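Section 4: Changing the Drive Gears

The Walora bench feeder leaves the factory with the standard gear set fitted. Change the gears when you want a different feed rate, when the feeder has started to click or slip under load, or when the service counter reaches 2000 hours. The job takes one person and no special skills.

What you need

- 2 mm hex key (supplied, clipped inside the side cover)
- 11 mm open-end wrench
- Clean cloth
- Nalar white grease, or another plastic-safe gear grease
- The replacement gear set

CAUTION: Unplug the feeder before you take off the side cover. The power switch on the front panel does not cut power to the motor board.

CAUTION: Do not run the feeder with the cover off, even for a quick test. The motor will start on its own if the feed sensor is tripped.

4.1 Removing the old gears

1. Empty the hopper and run the feeder until no material is left in the chute.

2. Turn the feeder off and pull the plug from the wall outlet. Wait two minutes.

3. Turn the feeder so the side with the Walora label faces you. Loosen the cover screws with the hex key. The screws stay in the cover – do not try to pull them all the way out.

4. Lift the cover up and toward you. If it sticks, press gently on the lower edge and try again.

5. Hold the output shaft still with one hand. Loosen the retaining nut with the 11 mm wrench, turning it counterclockwise. Set the nut and its washer aside.

6. Slide the gears off their shafts, starting with the one closest to you. Keep them in the order they came off.

Note: A gear that will not slide has usually picked up old grease behind it. Turn it back and forth while pulling. Do not pry against the housing with a screwdriver.

4.2 Checking the parts

1. Wipe each gear with the cloth. Look at the teeth from the side, under a good light.

2. Replace the whole set if any tooth is chipped, bent, or worn to a point. A new gear running against a worn one will wear out early.

3. Check the bore of each gear. It should be round and smooth, with no burrs. A gear with an oval bore will wobble and must not be reused.

4. Wipe the shafts. Light scratches are normal. If a shaft has a groove you can feel with a fingernail, stop and see Section 7.

Work on a mat or a folded towel. Small parts roll, and bare metal will mark a painted or laminated bench. 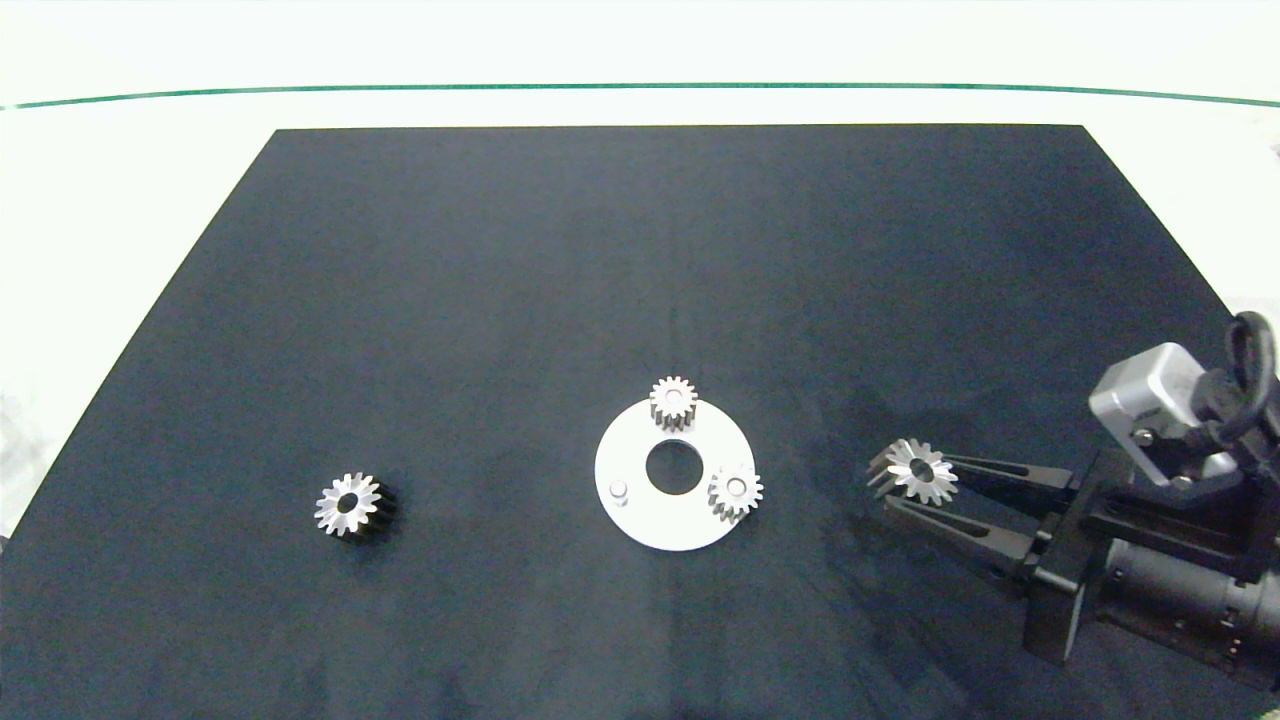

Figure 13. Spur gears laid out on a mat.

4.3 Fitting the new gears

1. Put a thin film of grease on each shaft. Too much will work its way into the feed sensor.

2. Slide the gears on in the reverse order of removal. Turn each one slightly until its teeth drop into mesh with the next.

3. Refit the washer and the retaining nut. Tighten until snug, then stop. Overtightening will bind the gear train.

4. Turn the output shaft by hand through two full turns. It should move freely, with a slight, even drag. If there is a tight spot, take the gears off and clean them again.

5. Refit the cover and tighten the screws.

6. Plug in the feeder, hold down RESET until the display blinks, and enter the new ratio. Ratios for the Wirkell and Teoh gear sets are listed in Appendix B.

Note: The service counter does not reset by itself. See Section 5.2.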